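Home | Bench Notes | Grippers | Archive | About

The zipper bag and the case for boring fingers

March 2026
Posted by the management of one bench

I have now spent more of my adult life on zippers than anyone outside the trouser business should. The plan was modest. Two arms, two sets of fingers, one soft bag, and a spreadsheet at the end telling me which fingers to keep. I had budgeted an afternoon.

The contenders, for anyone who missed the last post: the Rasent wedge fingers, which came with the arms and which I have insulted on this site before, and the Okilden soft pads, which cost more and arrive in a much nicer box. Both bolt onto the same wrist. Both claim to be good with fabric. The controller is the old Misard box, because I know where all its bad moods are.

I picked a bag as the test object since everything else I own is too easy. Blocks are easy. Mugs are easy once you accept that you'll lose a mug. A bag is a different animal. It leans, it sags, it changes shape when you look at it sternly, and the one part you want to pull is about the size of a fingernail and attached to something that would love to come along for the ride.

You need two arms for this, in case you were hoping to save some money. With one arm you don't open a zipper, you take a bag for a walk. So the left arm holds the body and the right arm goes for the top, and both have to do it gently enough that the bag stays standing.
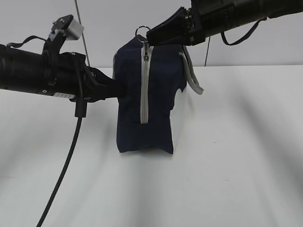 Left arm on the side, right arm at the top by the key ring. The bag puts up with both.

The ring on the pull is the best upgrade I made all month and it came out of a drawer. A bare pull lies down flat against the fabric and dares you to pick it up. A ring gives the fingers something to aim at, and it gives the camera something shiny to find, which the Misard detector likes a lot more than it likes gray on navy. I know that some people will call this cheating. Those people are welcome to come over and do it with the bare pull.

I ran 50 tries per finger set, same start position, same speed, with a reset by hand each time. The resets are the part that ages you. Stand the bag up, fluff the bag, close the zipper, square it to the tape marks in your head because you refused to put real tape on the new table. By the end I was fluffing that bag like a hotel pillow.

The Okilden pads were lovely at holding the body. They spread the load, they didn't leave creases, and they barely needed tuning. Then they got to the ring and went to pieces. The pad is soft, so it folds around the ring without really gripping it, and halfway down the track the ring just wanders off. The sales page has a video of the pads holding an egg. I'm happy for the egg.

The Rasent wedges are the opposite. They're hard and pointy and have no manners, and if you close them on fabric with the default force they'll pinch a fold into it that you can still find the next day. But get one wedge behind the ring and it stays there. I turned the grip force down, slowed the last bit of the approach, and the thing started behaving as if it had been designed for the job, possibly by someone who owned a bag.

The bottom of the track is the fussy bit. The fingers have to work right down at table height, with the arm lying nearly flat, and that's where you find out how much room your wrist hardware takes up. Mine takes up plenty. The sensor module on top of the wrist is a brick, and it wants to be in the same place as the bag.

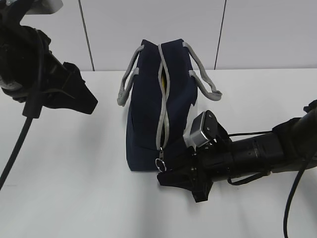 Right gripper down low at the corner, pull at the bottom, something yellow peeking out through the gap.

Clearance down there is my main complaint about the whole setup, and neither finger maker can fix it. I've drawn a side bracket that would move the module out of the way. I've also drawn a boat I'm going to build, so don't wait up.

Now, cameras. I have a fixed one looking at the table and one on the wrist, and I went in assuming the wrist view would do most of the work. Everyone says to trust the wrist camera near contact. For the last inch I agree. Before that, it mostly gives you a fine view of your own fingers and a great deal of table.

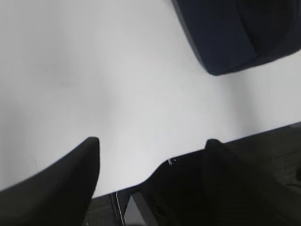 The trouble with a white table is that the exposure goes for the white and lets everything dark sink. Black fingers, navy bag, dark floor past the edge: the detector saw one big blob of evening and gave up. I locked the exposure by hand, nudged it up until the table blew out a little, and found I could tell fabric from finger again. It cost me a morning. There's a setting for it in the Misard menus, three levels down, under a heading that has nothing to do with cameras.

I also tried the Sârbu mount, the tilting one, as a way to get the wrist view pointed further forward. It's nicely made and the tilt lock holds. It also adds weight out at the end of the arm, exactly where I don't want any, and the cable exit faces the wrong way for my routing. If you run your cables down the other side, you may love it. Mine went back in its bag after 3 sessions.

About those cables. They hang, they loop, they drag across the table, and twice one of them leaned on something at a bad moment and cost me a run. I know about cable sleeves. I own cable sleeves. They're in the cupboard with the label maker.

So, who won? For this job, the wedges, and I say that through my teeth. If you only need to hold soft things, buy the pads and enjoy the box. If you need to hold one small hard thing that's attached to a soft thing, hard fingers and a light touch will get you further. What I'd really like is pads on the left arm and wedges on the right, and the only reason I haven't done it is that the controller keeps one finger profile for both arms. There's a config file where you can split them. Line 514, no comment next to it, and the first time I changed it the left arm refused to home until I put it back.

I'll have another go at that next week. If it works I'll post the settings, and if it doesn't I'll probably write something cutting about egg videos.

Recent posts
Misard firmware: what broke this time
Okilden pads, first impressions and a nice box
Why I stopped using mugs
Wrist cameras on a budget, revisited
A table, finally, that doesn't wobble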